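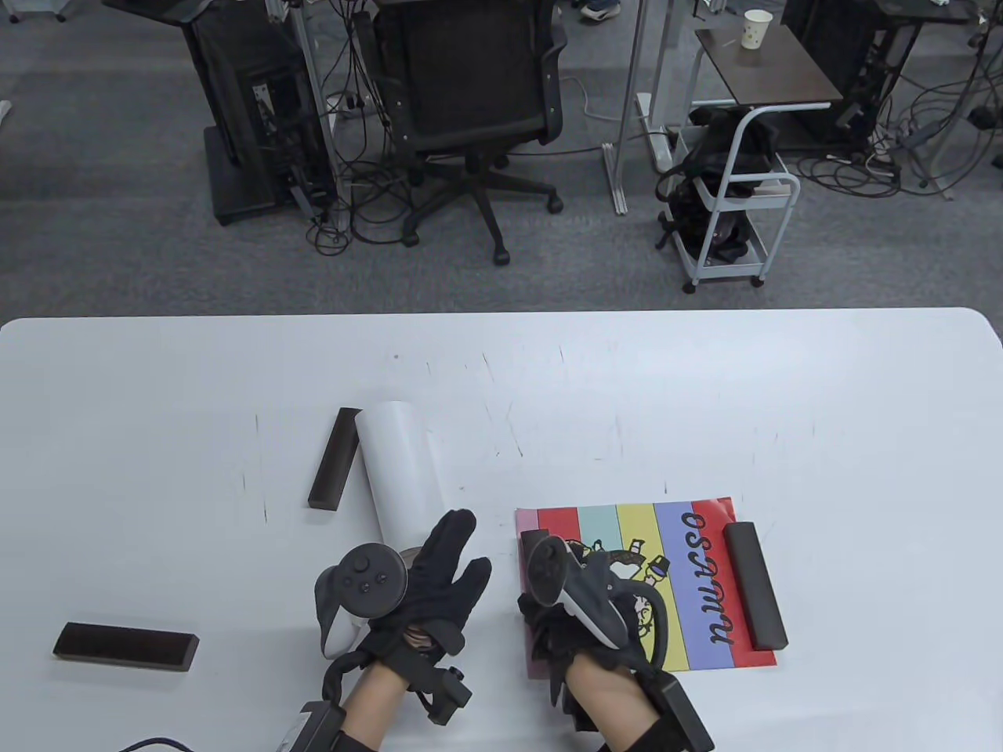 Erkine wrote back at 9.40 that the captain's multiplier should come off the rating model altogether, as it is a scoring rule of the contest and has no business in a forecast of runs and wickets. Agreed in principle. It is going to take longer than the message suggests, because the multiplier is applied in the player table before the team totals are built, and the selection step reads both.

State of the model this morning, August build:
Batting points: per innings, weighted towards the last 20 innings, older ones decayed.
Bowling points: per over bowled, then scaled by expected overs.
Fielding points: flat league mean. Still no individual term.
Venue term: on for first innings, off for second.

Moved the multiplier first. It now sits in the selection step only. Reran the Pallwood league fixtures from the start of the season. Team totals dropped as expected, ranking of the sides unchanged except for 2 that swapped places in the lower half. Checked both by hand. The swap comes from an all-rounder who had been picked as captain in nearly every simulated side, so his club was carrying the extra points in its total. The new order matches the league table and the old one did not.

Second job was expected overs. The present figure is the bowler's season average, which is wrong for anyone who opens the bowling and gets taken off early when the ball goes soft. Tried splitting the innings into 3 phases and estimating overs in each. Results on the Tam ground fixtures:
Opening bowlers: error down clearly.
Middle overs spinners: no change.
Death bowlers: slightly worse. Too few overs at the end of the innings to estimate from, and a side bowled out early gives none at all.

Will keep the phases for the openers and leave the season average in place for the others until there is more data. Note for whoever picks this up: the phase boundaries are hard-coded for fifty-over games. Do not run it on the twenty-over fixtures. It will not fail, it will put everything after the twentieth over down as zero and the totals will look plausible.

Rain. Three of the Bollalau matches were shortened and the scorecards give the revised target without the revised overs. The parser fills in the full allocation when the field is blank. Consequence is that batters in those matches look slow and bowlers look underused. Have set blank overs to "unknown" and excluded the matches from the training set. They are still in the results file for the contest points, where the overs do not matter. Should go back and enter the right figures from the paper scorebooks if someone has access to them.

Simulation count. Had been running 400 simulated matches per fixture. Captain choice still flips between runs when the top two players are close. Fixed the random seed for comparison work, so differences between builds are now due to the build. The seed should not be fixed for the published picks, as it hides how close the call is. Suggest we publish the margin beside the captain and let readers judge.

Toss: tried adding it again. Effect on individual points is small, apart from opening batters at grounds where the side batting second chases under lights. As the picks close before the toss in this league it cannot be used live anyway. Left in the code behind a switch, default off.

Wicketkeepers. The selection step demands one keeper and takes the highest rated player with the keeper flag, even where he is listed as playing as a batter only. Seen in over 20 simulated sides today. The flag comes from the registration list and is not updated through the season. Better source would be the dagger on the most recent scorecard. Not started.

Line-ups: probable elevens are still typed in from the club notices on the afternoon before. Two spellings of the same surname produced two players in the Pallwood file, each with half a record. Merged them, added the second spelling to the alias table.

Open:
Keeper flag from scorecards.
Overs for the Bollalau rain matches.
Individual fielding term, at least for slips and keepers.
Rerun Tam with the phases once the September fixtures are in.
Reply to Erkine with the before and after tables.

15.15, build saved, tests pass except the one on keeper selection, left failing on purpose.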